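Lanura is looking for adults with type 2 diabetes to try a new blood glucose meter at home for 20 days. The study runs from our Wosberg office.

You can apply if you are 18 or older, check your blood sugar at least once a day, and have not changed your medicine since January. You cannot take part if you are pregnant or on dialysis.

You will come in for 4 visits of 90 minutes each. Meter, strips and lancets are supplied – please bring your own logbook to the first visit. Parking on Valderrama Street is free for participants.

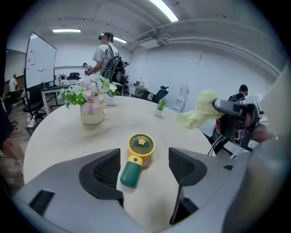
Small handheld fan with a yellow rim, on a round table.

To apply, call the study desk, extension 1782, and ask for the Flivby study. Applications close 3/2/21.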